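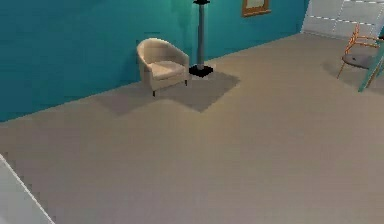 Fig. 1. Simulated living room, Videnen run. Armchair, floor lamp, open carpet.

Mobile robots, session 4 — when navigation goes wrong
Notes by Dilani Cassim. Bring these to lab, I won't print more.

Recap: last time we built the floor map and gave the robot a goal point. Today, why it failed.

The case
Videnen is the practice robot, sim only for now. Task: drive across the living room, stop by the armchair, wait for the next command. Easy room. Lots of open floor between the armchair and the orange chair. The team ran it 200 times overnight. 40 of those ended in a bump or a stall, and nearly all of the bumps were the floor lamp.

Not the armchair. The armchair is big and low and shows up fine. The lamp is a thin pole on a flat base. Think about what each sensor gets:

Range scanner — one flat slice above the floor, higher than the lamp base. It sees the pole only, a couple of points at best.
Depth camera — sees the base up close, but the base is dark and flat, and our floor filter throws out anything that low.
Bumper — works. Too late by then.

So the map had a skinny dot where the pole is and free floor where the base is. Planner cuts the corner, wheel rides up on the base. In sim the robot tips and the run ends. On a real one you also get a falling lamp, maybe on a person.

The second fault
The stalls. These took longer to find. Robot stops on bare carpet and reports "blocked". Nothing there. Look at the big shadow in Fig. 1, in front of the armchair and past the lamp, with its hard edges. The color-based floor check learned plain beige as "floor" and called the darker patch an obstacle. Soft shadows passed, crisp ones didnt.

Note the two faults pull opposite ways. One misses a real thing, one invents a thing. If you just turn the sensitivity up you fix the first and make the second worse. Toshio Hirano tried exactly this in July, and stalls went up right away. Write that down, it comes back on the final.

What was changed
— Floor filter cutoff lowered, so a flat base stays in the map
— Thin pole rule: any narrow upright thing gets a wider keep-out circle, 20 cm added all around
— Shadow check: a color change alone can't mark a cell blocked, depth has to agree
— After a bumper hit, stop and hold. The old code backed up and tried again, which is how one run hit the same lamp 4 times

Still open: thin chair legs. The orange chair has curved ones that splay out, so the keep-out circle has to cover the feet as well as the seat. Fix not tested yet. We'll talk about it if there's time.

Safety words (know the diffrence)
Fault: something inside is wrong, e.g. the filter setting.
Failure: the robot doesn't do its job, e.g. the stall.
Hazard: what could hurt someone, e.g. the tipping lamp.
A fault can sit there for months with no failure.

For lab
Work in pairs. Load the room, put the old filter setting back, get a bump. Save the log. Then new settings, same start point. Hand in both logs and half a page on which fix mattered most and how you know. "It looked better" is not an answer.

Reading: Khondokar handout, the part on missed obstacles. Skip the math at the end.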